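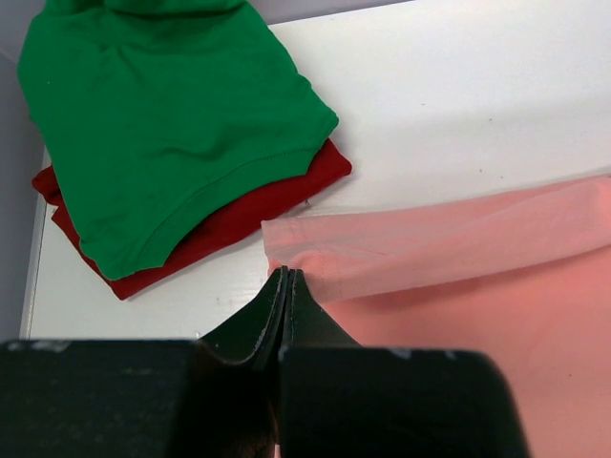
I finally made it to one of Treasa Duggan's map nights and I have been talking about it to anyone who will stand still, so now it's your turn.

Some background for those who don't read my rants about foreign news coverage. Treasa spent most of her working life in logistics for peacekeeping missions, meaning she was the person who worked out how the diesel and the drinking water got to an observation post on the wrong side of a ceasefire line. She's retired now and runs an evening at the Grirken reading room where she puts one big paper map on the table and talks about whatever is on it. No slides! You can lean on the table and put your finger on things.

The one on 23rd February was on buffer zones. I thought I knew what a buffer zone was. I've read about the Golan and Cyprus for years, and in my head it was always a tidy strip with a fence down each side and some bored soldiers in blue helmets in the middle. Well, the map she brought was an old Jolard sheet, creased to pieces, of a mission area she asked us not to name online, and the first thing she did was trace the line on it with a pencil and then say, "OK, how wide is this pencil mark on the ground?"

Great question! Ceasefire lines have been drawn on small-scale maps with thick pencils, in a hurry, by tired people, and when you blow that mark up to real size it can swallow a farm or a whole village street. Cyprus is the famous case for this kind of thing, and the buffer zone in the old part of Nicosia gets so narrow that you could chat across it. Out in the countryside it opens up and people farm inside it. I knew both of those facts separately and had never once put them together.

Then she got on to roads, and this is where I started scribbling. When you read that troops have "moved into" some town, her advice is to stop and look at what road they came in on and where the next fuel is. Her stretch of supply route was 154 kilometers (she still works in kilometers, sorry) and it had one bridge that a loaded tanker could cross. Everything that happened in that sector, all the meetings and the angry letters and the sudden helpful phone calls, came back to that bridge. She had a deputy on the mission, Ona Navickas, who kept a notebook only about the bridge. What the water was doing, who was parked next to it, whether the guys at the checkpoint were regulars or new faces. Ona's notebook apparently got read by people a lot more senior than either of them.

I love this stuff so much. I've been reading war reporting since high school and it's nearly always written from the capital or from the front, with very little about the boring middle where the trucks are.

There was a good argument at the end too. A man who'd served in a different mission thought observers are useless without the power to stop anybody, and Treasa let him go on for quite a while before she answered. Her view is that an observer who writes down the right time and the right place is worth having even if all he can do is write, and that both sides behave differently when they know the log exists. He didn't buy it. I'm about halfway between them — closer to her, but he had seen things I haven't, and I don't want to be the person who wins arguments about this from an armchair.

Since then I've changed how I read the morning news. I keep an atlas open (my mother's Benedetti, the one with the tape on the spine), and when a town is named I find it before I read the next paragraph. It slows me down terribly. Yesterday a story described two places as "near" each other and they had a ridge almost 4000 feet high between them, with the only road going the long way around! The reporter may well have known that. I wouldn't have.

I also asked Treasa for one book to start with and she wouldn't give me one. She told me to get the published mandate of any mission I was curious about and read it with a map next to me, slowly, and mark each word that two people could take two ways. I'm on page three of my first one and the margins are already full of pencil. "Vicinity" comes up a lot.

The next evening is in March and it's on straits and who gets to say a ship has to wait. Same room, upstairs, and bring your reading glasses because the print on the sea charts is tiny. I'll be the one hogging the corner with the lamp.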